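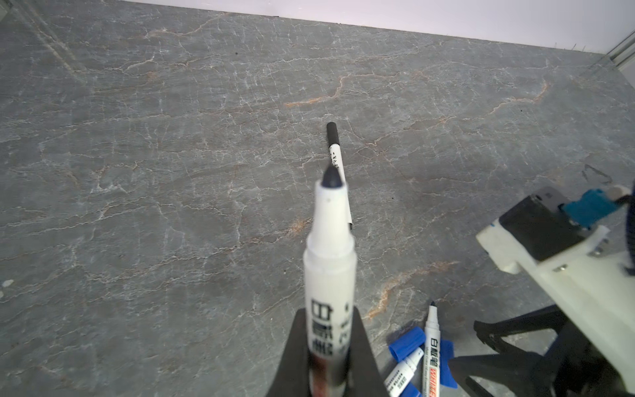

The marker task is up to 380 usable episodes as of Wednesday, and I'd like to settle the start positions before we record any more. At Brindeslow we have been putting the pens down by hand wherever there is space, and the wrist views are starting to look too much alike. I'd also like to keep the veined marble for at least half of the next batch. The rust-coloured streaks give the model a busy background, and a slim pen with a black cap lying out on its own is a harder target against them than the fat whiteboard markers are.

On caps: please log a loose cap as its own object. The blue ones have been going in as "marker" in some sessions and left out in others.

Kalliopi Begović wrote:
> We trained on the first 95 from Vornbridge and the policy closes
> too early on anything thin. It is fine on the thick barrels. Can
> you send more thin ones, and say in the notes which arm did the
> pick? Eight of the files had that field blank.

I've filled in the eight – all left arm. Thin pens will make up most of the next lot. Could you check whether the early closing also shows up when the pen lies at an angle to the fingers? If it does, I'll vary that as well. Episode 703 in the old numbering is a bad one, so please drop it from your copy.

The upload goes to the Trastusura folder as before.

You are receiving this because you subscribed to the list digest. Change your newsletter settings at any time.
Last updated: March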